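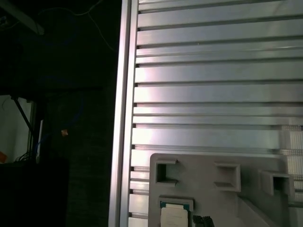
Manouchehr Hashemi wrote in to say he had set his cold pressures in the garage in October, driven three hours to the track, and found all four tires reading differently by the time he signed in. He wanted to know which number to trust. The one you take at the track, before the car has moved, is the one to write down.

Print this page | E-mail this page

Home | Track Days | Car Setup | Driver Notes | Contact

Setting Tire Pressures for Your First Club Endurance Race

These steps are for a small production car on a treaded tire. Our own car weighs just under 3,000 pounds with a driver in it and runs 19 psi cold at the front for the short circuit at Rolmont. Yours will want something else, so use the method and find your own figure.

What you need

A gauge with a bleed valve, a pump or an air tank, a probe pyrometer if you can borrow one, a notebook and a pencil. Use the same gauge all weekend. Two gauges can disagree by a pound or more.

1. Park the car in the shade and leave it there. If one side has been in the sun, move the car and wait an hour before you measure anything.

2. Set all four tires to the starting pressure from the tire maker's chart. Write down the pressures, the air temperature and the time.

3. Go out and drive two easy laps, then four or five at race pace. Do not take a cool-down lap if the marshals allow you to come straight in. The tires lose heat quickly on a slow lap and the reading will be no use to you.

4. Have someone waiting in the pits with the gauge. Start with the tire that works hardest. At Skarmont that is the left front, and at Rolmont it is the right front. Always go around the car in the same order.

5. Compare the hot numbers with your target. Bleed any tire that is over. If one is under, leave it until the car has cooled and then raise the cold setting by the difference.

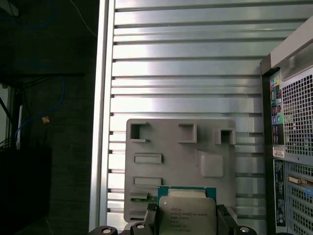 6. Take temperatures across the tread at the inside, middle and outside. A middle that is hotter than both edges means too much air. Edges hotter than the middle mean too little. If only the inside edge is hot, look at the camber first and leave the pressure alone.

7. Repeat for a full stint. A race stint is much longer than a practice run, and pressures keep climbing after the first few laps. In the 360-minute race at Skarmont, car 722 from Mohammadi Racing came in after its opening stint with the rears four pounds over target. Golshifteh Heydari, who had the second stint, had the crew bleed them during the fuel stop and said the car turned in normally again.

Changes during the day

If the track cools in the evening, the hot pressures will come down with it. Set the next set of tires a little higher before they go on. In rain, start again from the wet chart.

Check the valve caps before every session. We lost most of a practice at Prerkine to a leaking valve core that we had taken for a puncture. Cores are cheap, so carry spares and the tool to fit them.

Print this page | E-mail this page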